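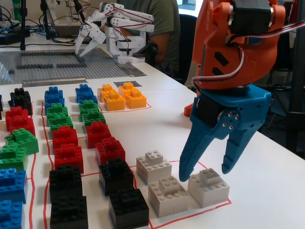

When does the Stimstead toy library reopen? It opens again on Jul 26, 2024, at its new address on Nowicki Street.

The library closed in June after a leak damaged the old storeroom. Staff moved 408 boxes of toys and threw out 33. Members can keep their old cards, and late fees from the closure have been dropped.

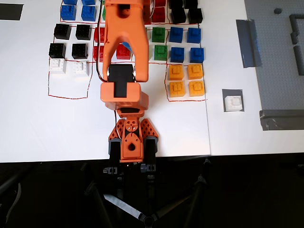 Borrowing rules have changed a little. Families may now take home nine items at a time, and building sets must come back sorted by color, with blue bricks next to blue and black next to black. "It saves us hours at the desk," said manager Kekeli Atinga. Puzzles can be returned in any bag that closes.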